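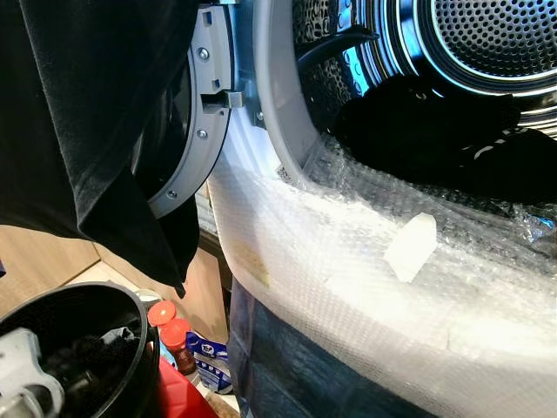 Unit 6: Where the examples come from

Reading for this unit: the Kullivar data notes, sections 2 through 4. Skip the section on hardware unless you like hardware.

Last time we took a policy and asked how well it did. This week we back up a step and ask what it was fed. Most papers give this one paragraph. "We collected 1000 demonstrations of household tasks." Fine. Collected by whom, in how many homes, and what was thrown away before somebody wrote down 1000?

Take the Taltholm laundry set, which we will use in the lab. The release page says 1000 episodes. The file listing has 416 with a complete start and finish. The rest are partial: the operator stopped, the cloth fell, the recording was cut short. Partial episodes can be useful, but they are not what most readers picture when they see the word "demonstration," and I would like you to stop picturing it too.

Terms you need

Episode: one continuous recording, from the operator taking control to the operator letting go.
Success label: a yes or no attached to an episode. Always ask who attached it. In the Taltholm set it was the operator, grading their own work.
Coverage: how much of the world the examples touch. Usually claimed, rarely measured.

Coverage is the word I distrust most. A front loader has a door, a gasket, a drum and a lot of dark cloth that looks like one lump to a camera. If every black shirt in the set goes into the same drum under the same light, then the model has learned that drum and that light. Virby trained on this set and reported 68 percent on "unseen laundry." The laundry was unseen. The machine was the same machine.

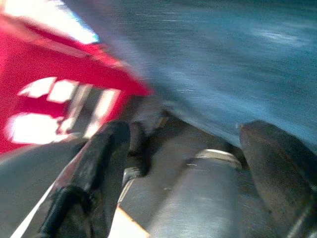

Wrist views are sold as the cure for this, on the theory that a camera close to the fingers sees what matters. Sometimes it does. But look at what a single moment can give you when things are moving fast: both fingers are easy to find, while the red thing at left is a smear and the white marks on it can't be read. Ask yourself what a learner should take from that. It may do fine -- color alone can carry a lot -- but then don't tell me the model "reads the markings." Count how many of your frames are like this before you write the abstract.

The usual answer is more data. Memon went from 400 episodes to 1000 and the curve went up, so the slide says scale works. Nobody reran it with 400 better ones. I am not saying they would have won. I am saying we don't know, and the slide talks as if we do.

For the lab

Pull 68 episodes from the Taltholm set at random. Watch them all the way through, at normal speed, both views. Write your own success label before you open theirs. Report how often you disagree, and describe three of the disagreements in plain words. Plots are optional. Bring the list of episode numbers to section, including the ones you found boring.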